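Simadeck handling project – progress report to Travov, period ending July

Spending stands at 2,192 against the equipment line. The gripper fingers are paid for, and the replacement pads are on order from Gasard with a lead time of 14 days.

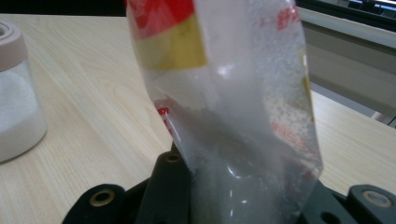
The wear budget needs another look. We planned for 4 sets of pads this year and would now like to plan for more. We have 196 demonstrations logged in the kitchen tasks.

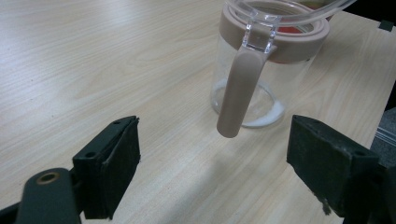 Spare fingers come next on the purchase list. The Trịnh quote covers one width only, and we want two before we commit. A rounded handle like the one on the glass pitcher needs a different opening from a flat-sided box – one width will not serve both.

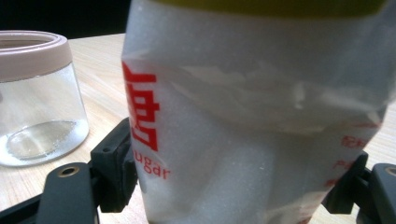
Consumables were left out of the original plan and should get their own line. The amounts are small. A bag of sugar held between the fingers has to be replaced if the film splits, and the glass jar needs a spare too. We ask for approval of both lines before the August order.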